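Bench Notes - the January item

Running behind again so this is going out in bits. Dated 1 January 2020 because that's when I sat down to write it, everyone else in the house asleep or at the beach.

First the numbers, because I get asked. The reuse shed has put 774 desktops back into homes and small clubs to date. The Ovard depot sent over another 18 towers before the break, all ex-office, all headed for teardown and sorting. Most still have their drives' caddies in them. Some don't, and that's what most of this item is about.

CADDIES. Please, please stop binning the blue plastic ones. They look like packaging. They're not packaging. A tower without its caddy means a drive sitting loose in the bay, or zip-tied, or (I have seen this) held in with a folded bit of cereal box. Stanisława Kurek went through the plastics tub last month and pulled out a whole armful that had been chucked in with the broken bezels. Perfectly good, most of them. She has started a shelf. The shelf is labelled. Use the shelf.

How to get one out without snapping it: flex the long side rails gently, don't lever with a screwdriver. If the rail has gone white where it bends, it's on the way out and goes to plastics after all. If it's just dusty, wipe it and shelve it.

Same goes for the little release tabs on the chassis. Blue usually means "touch here" on office machines, the makers were pretty good about that. If you're forcing anything, stop and look for the blue bit.
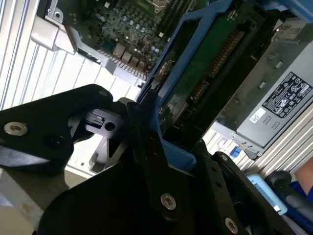 Do the caddies from one maker fit another maker's tower?

Mostly they don't. Rail spacing and the latch position change from maker to maker, and quite often between models from the same maker too. Keep each caddy with its tower if you can. If it's already come adrift, try it in the bay before you write a model number on it, and if it won't slide home with light pressure then it's the wrong one. Don't file it down. Somebody filed one down in June and we had to cut it out of the cage.

Right. Next thing, SORTING ORDER, as there's been some muddle since we moved the shelves. For any tower on the bench:

Power lead off and away before the side panel comes off. Hold the power button in for a bit afterwards.
Side panel to the rack by the roller door, not on the floor, we've had two people trip.
Drive and caddy out first. Drive goes straight in the wipe tray, caddy goes on the shelf or back in the bay.
Memory next, into antistatic bags, one size per box.
Graphics card if it has one. Undo the bracket first, then the slot latch, then lift straight up. Not the other way round!
CPU only if the tower is marked for parts. If it comes out, close the retention lever again afterwards so nobody drags a sleeve through the pins.
Power supply stays in unless it failed the tester.

That last one keeps going wrong. We had a box of pulled supplies with no note on any of them, and Ebise Endale spent most of a Saturday plugging them in one after another to find out which were dead. Nearly all were fine. So: if you pull it, tag it. Masking tape is OK. Write "fail" or write "spare", don't write "?".

And never open a power supply. Not to clean it, not to have a look, not because the fan is rattling. Whole unit goes in the e-waste cage. This is the one rule I get properly cranky about.

CABLES. The SATA leads can go in the common tub whatever colour they are. Front panel leads stay with the case, they're useless without it. If the loom is bundled around the drive cage leave the bundle alone, the person rebuilding it will thank you. Cutting the ties saves you nothing and then it all flops over the board.

SCREWS. Jillon jars are back on the bench with fresh lids. Case screws in one, drive screws in the other. They are different threads even if they look the same in bad light. A couple of you have been mixing them and we now have a jar that is basically a lucky dip. I'll sort it with a cuppa one arvo unless someone beats me to it.

A word on the Dell towers, we've been getting plenty of those. They come apart nicely, hardly a tool needed, but the plastic ducting and clips get brittle with age. Warm day, no problem. First thing on a winter morning they go ping. If you break a clip put the bits in the bag with the case and write it on the job sheet, so it isn't a suprise for whoever builds it up again.

Laying them flat with the open side up is easiest on your back and on the board. You can get both hands in and nothing dangles. Standing them upright to work on is how the last graphics card bracket got bent. 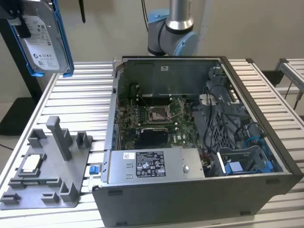

Side panel off, and the CPU socket already empty.

WANTED LIST, short one this time:

Small desktop drives, any age, must spin up.
Memory, larger sticks if you've got them.
Arkow keyboards, or just the feet off the back of them. Every one we own wobbles.
Thermal paste. We are down to the last tube and it's going crusty.
A decent magnetic tray. The old one has lost its magnet, so it's a tray.

Not wanted: fat old monitors, printers, anything that's been in a flood. We can't take them and the depot charges us when they turn up anyway. Last year's bill for that was $1861, which would've bought a lot of thermal paste.

Olszewski Hardware has offered us a discount on shelving again so if the caddy shelf fills up we'll get a second. At the current rate that's a while off. Prove me wrong.

ROSTER. Saturday mornings as usual, doors open at nine, kettle on before that. We need more people on the wipe station, it's slow but you sit down for it and you can bring a book. Ebise is happy to show anyone the software, takes her ten minutes. Stanisława is doing teardown with new starters and she has asked that you wear closed shoes and no dangly bracelets. Thongs will get you sent home, doesn't matter how hot it is.

There are 71 names on this mailing list now. If you've moved away or gone off computers altogether just reply with "off" and I'll fix it. If you never got the last one it's probaly in your junk folder, next to my emails about the gate code.

Gate code is changing too, ring me for the new one. I'm not putting it in here.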